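Lighting for sleep in rented rooms: speaker notes
Omley housing session, 10 June 2023

Slide 1. Scope. Bedroom lighting only, evening use. Daylight and blinds are in the second talk.

Slide 2. Terms. Lumens measure total output. Lux is what reaches a surface. Color temperature is in kelvins; lower is warmer. Do not let the room mix up the first 2. Pause for questions.

Slide 3. Rerkenley survey, 511 rooms. Most tenants had one ceiling fitting and bought their own bedside lamp. Ceiling fittings ran cooler than the lamps. Skip the table if short of time.

Slide 4. Bedside lamps and bulbs.

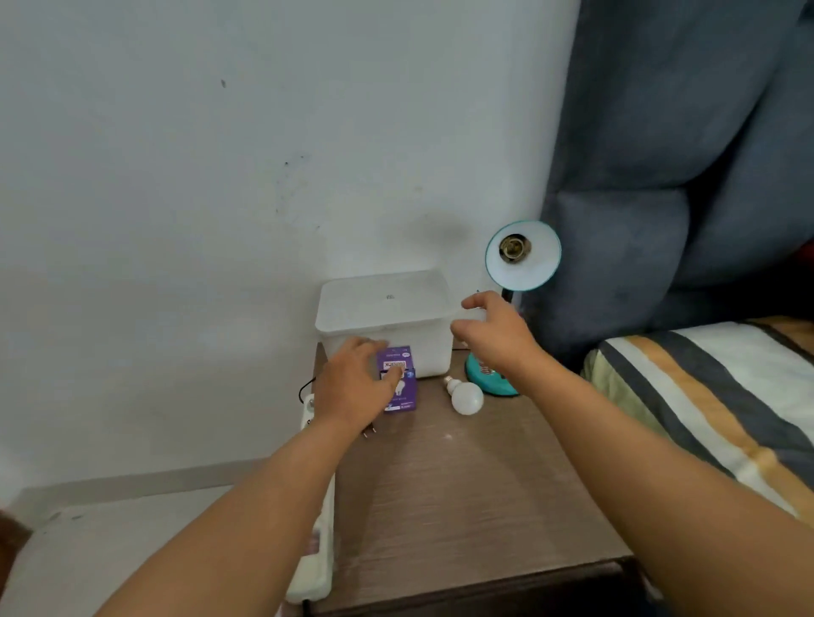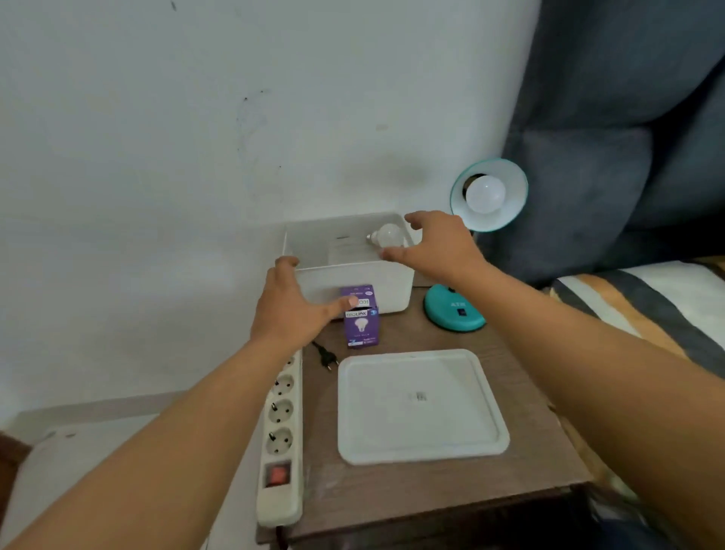
Loose bulb held by a lamp with its own bulb in, nightstand:
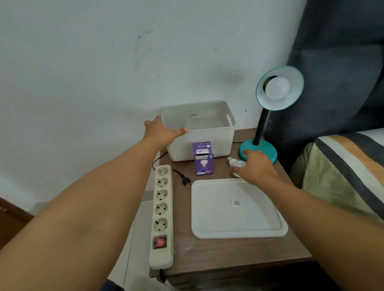
Arūnas Luik objected at the rehearsal that color temperature is the wrong place to start, and that a dim cool lamp does less harm at bedtime than a bright warm one. Accept the point. Give lumens first, kelvins after.

Slide 5. Placement. Shade edge below eye level when lying down. Distance to pillow matters more than wattage: double it and lux falls to a quarter for a small source.

Slide 6. Dimmers. Check the bulb is marked dimmable. Older wall dimmers have a minimum load that a single LED may not meet. Flicker at low settings is the usual complaint. Virkska trial results due in August; no figures yet.

Hand over to Iona Paterson for blinds.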